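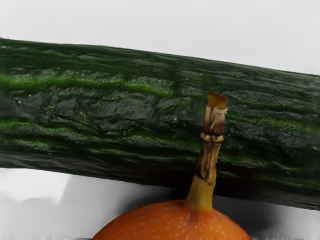
4.2 Churn and activation in the Gemgate cohort

Data came from 295 trial accounts at Gemgate, pulled by Junhao Peng from the billing export in November. We dropped duplicates and test logins first. Of the accounts, 152 went on to pay for a second month – the rest lapsed or never added a card. Retention counted from first invoice, not from signup. Matters for the comparison with Britari, where signup and invoice happen togehter.

Activation was harder to pin down. Gemgate calls a user active after one saved report. Britari wants a shared one. We used the stricter rule for both, so our numbers run lower than the ones in the founders' own decks. Žofie Rusnák recoded the Britari logs by hand and flagged unclear cases, which we left out.
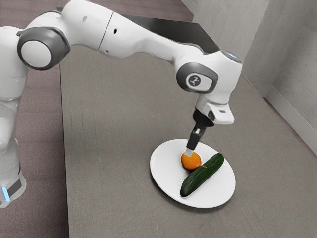 Figure 4. White robotic arm over a grey tabletop (rendered).

Acquisition cost not reported for Stitik. Their ad spend and their sales salaries sit in one budget line and we could not split it. Lifetime value same problem, so Stitik only appears in the churn table. Revenue per account is given as a median throughout – a few large customers pull the mean up badly, esp. at Britari. Refunds are subtracted in the month they were payed out. Results by pricing tier follow in 4.3.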